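Viron Teaching Station: Set-up and Operating Guide
Section 9: Teaching a tabletop task by hand and by remote control

Document 402. Text by Oliwia Bielecka, checked by Rommel Javier. Revised 28 June 2022.

9.1 What this section covers

This section explains how to record demonstrations for a pick-and-place task on the table. You can do this in two ways: by taking hold of the arm and moving it yourself (hand guiding), or by driving it from the Storniler handset (remote control). The practice scene in the Tavness simulator uses remote control only.

Finish Section 8 before you start. The arm must be calibrated, the gripper fitted and the recorder connected. If the recorder light is off, go back to 8.6.

9.2 Before you begin

1. Check that the emergency stop is within reach of the person doing the demonstration. On the real station, press it and reset it once at the start of each session.

2. Switch on the arm and wait for the start-up check to finish.

3. Log in to the recorder under your own name. Demonstrations from different people are stored separately and cannot be moved from one person to another afterwards.

4. Choose New task and type a name. Use lower-case letters and hyphens, with no spaces. The task used in this section is called avocado-to-plate.

5. Type the instruction in the Instruction box. Write it as you would say it to a person, for example "Put the avocado on the plate." Keep the same wording for every demonstration in the set.

CAUTION: On the real station, keep your head and upper body clear of the table while the arm is powered. Use the parking position (handset button P) before reaching in to move an item.

9.3 Laying out the table

Layout matters more than most new users expect. If the items always sit in the same places, the arm learns those places and does badly when anything shifts.

1. Put out the items the task needs. For avocado-to-plate these are a plate and at least one avocado that is off the plate.

2. Add items the task does not need. Drinks cans, mugs and other fruit are all suitable. Some should be close in size or shape to the target.

3. Leave enough room around the target for the open fingers to come down on both sides. Two finger widths is enough.

4. Move the arm to the start position (handset button S). The gripper should be empty and clear of everything on the table.

5. Press Check view on the recorder. The plate and the target must both be visible in the preview.

In the simulator, steps 1 and 2 are done from the Layout menu. Choose Load to open a saved layout or Shuffle to get a new one. A shuffled layout may place cans upright or on their sides, and it may put an item on the plate before you start. Such layouts are valid and should be recorded like any other, provided the task can still be carried out.

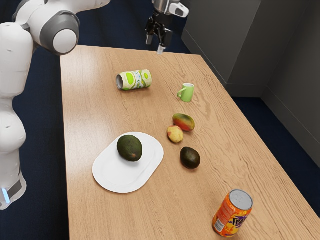

Figure 9-1. Simulator layout for avocado-to-plate. One avocado is on the plate; the target is the one on the bare table.

Where a layout has two items of the same kind, as in Figure 9-1, the target is always the one that is not yet where the instruction wants it. Leave the other alone. If you knock it off the plate, discard the demonstration.

Note: Look at what lies close to the target before choosing your approach. In the layout in Figure 9-1, the small fruit and the mango are on the far side of the loose avocado, so the clear way out is towards the plate. The lying can and the green mug are up at the far end near the gripper, and the arm should be raised before it is brought forward over them.

9.4 Recording by remote control

1. Hold the handset in both hands and stand or sit facing the table. In the simulator, face the screen.

2. Set the speed dial to 3. Higher settings are for moving the arm between sessions and should not be used while recording.

3. Press Record. Wait for the single tone, then begin.

4. Raise the gripper if anything stands between it and the target. Use the left stick for height and the right stick for movement across the table.

5. Bring the gripper over the target and stop. Turn the wrist with the shoulder buttons until the fingers will close across the narrow side of the item. An avocado is easier to hold across its width than end to end.

6. Lower the gripper straight down until the fingertips are level with the middle of the item. Do not let them press on the table.

7. Squeeze the trigger slowly. The handset buzzes once when the fingers meet resistance. Hold the trigger where it is.

8. Lift the item clear of its neighbours before moving sideways.

9. Move over a free part of the plate. If there is already something on the plate, aim for the larger open area.

10. Lower until the item touches the plate, then release the trigger. Do not drop it from a height. Round items roll, and the recorder will keep the drop as part of the lesson.

11. Raise the gripper, return to the start position and press Record again to stop.

Good demonstrations of this task are 14 seconds long or more. If yours are much shorter, you are probably cutting the corner between steps 8 and 9.

Note: A short pause above the target is fine. Long pauses while you think are not. The arm learns to wait as readily as it learns to move. If you lose your way, stop and discard.

9.5 Recording by hand guiding (real station only)

1. Clear loose clothing and jewellery from your wrists.

2. Hold the arm by the wrist housing with one hand and press the guide button with the other. The arm goes slack but will support its own weight.

3. Press the foot switch to start recording.

4. Follow steps 4 to 11 of 9.4, moving the arm yourself. Open and close the fingers with the rocker on the wrist, and use the foot switch in place of the Record button.

5. Let go of the guide button only when the arm is at rest. It locks at once.

CAUTION: Never hold the arm by the fingers or put your hand between them. The rocker works whenever the guide button is down.

Note: Your hands and forearms will be in the camera view. This is expected, and the recorder marks these demonstrations as hand guided. Do not mix them with remote-control demonstrations in one set unless the Michalski training profile is in use, which can read both.

9.6 Keeping or discarding a demonstration

After each recording the screen shows a playback with three buttons: Keep, Discard and Flag.

Keep it if the target ended on the plate and nothing else was moved by more than a slight nudge.

Discard it if:
the wrong item was picked up
an item fell off the table
the fingers slipped and you had to start the grip again more than once
you touched the emergency stop

Flag it if you are unsure. A second person can open flagged recordings from the Review tab. They are left out of training until someone keeps them.

One slip followed by a clean second grip may be kept. A few of these in a set are useful, as they show the arm how to recover.

9.7 Between demonstrations

1. Press P and wait for the arm to park.

2. Put the target back on the table in a new place. Turn it as well as moving it.

3. Move the plate every few demonstrations. Keep it within the arm's reach, with its whole rim on the table.

4. Change at least one of the other items. Lay a standing can down, swap one fruit for another, or take the mug away.

5. Press S, then Check view, and record the next one.

In the simulator, press Shuffle after each kept demonstration. If Shuffle gives a layout where the target is blocked or out of reach, press it again. There is no need to report this.

9.8 Common problems

The gripper closes but the item is left behind.
The fingers were too high. Lower them to the middle of the item and try again. In the simulator, also check that Contact is set to Fine in the Physics menu.

The arm moves the opposite way to the stick.
The handset is set for the other side of the table. Hold the menu button until the view arrow turns round.

The preview is dark or frozen.
Stop recording, unplug the camera lead at the recorder end and plug it back in. Anything recorded while the preview was frozen should be discarded.

The playback stops before the item is released.
Record was pressed too early. Wait until the arm has returned to the start position.

Training does not begin when a set is finished.
Open the Review tab and look for flagged recordings. A set will not start training while any are open. Training itself is covered in Section 10.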